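Small Offices Open at the Old Du Plessis Building in Batdale
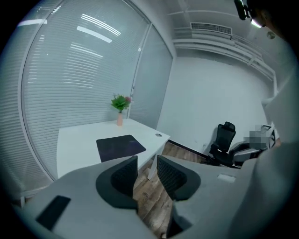 One of the small offices at the Du Plessis building, with its white desk and glass wall.

BATDALE – The old Du Plessis building, which a good many people in town still think of as the place you went to pay your water bill, has found a new life as a set of small offices for rent by the month, and the doors opened in October to a very friendly crowd.

There are 11 offices in all, spread along one long hallway on the second floor, and they are meant for people who have been working at the kitchen table and would like a door they can close at the end of the day. The rooms are bright and plain, with white desks, wood floors and big glass walls fitted with white blinds (so you can let in the bustle of the hallway or shut it out, depending on how the morning is going!). Tenants are welcome to bring in their own chairs, lamps and potted plants, and to judge by the boxes going up the stairs on opening morning, plenty of them plan to.

The work was done by Tellport, the Gremport company that also fixed up the former shoe store on the corner, and it took the better part of a year. Much of that time went into the floors and the wiring, and the old front staircase was kept just as it was, creaky third step and all.

More than 800 people put their names in the guest book during the open house, quite a few of them former employees of the building who wanted to see what had become of their old desks. Coffee and lemon cake were set out downstairs, and the cake was gone well before noon.

Renters get a key of their own, use of the shared kitchen and one of the 46 parking spaces behind the building, which they can reach from the alley. A stay can be as short as 3 months, and two people may share a room if they let the front desk know ahead of time.

A few offices are still open, mostly on the side facing the bakery. Anyone who would like to look around can stop by the front desk between 9 a.m. and 4 p.m.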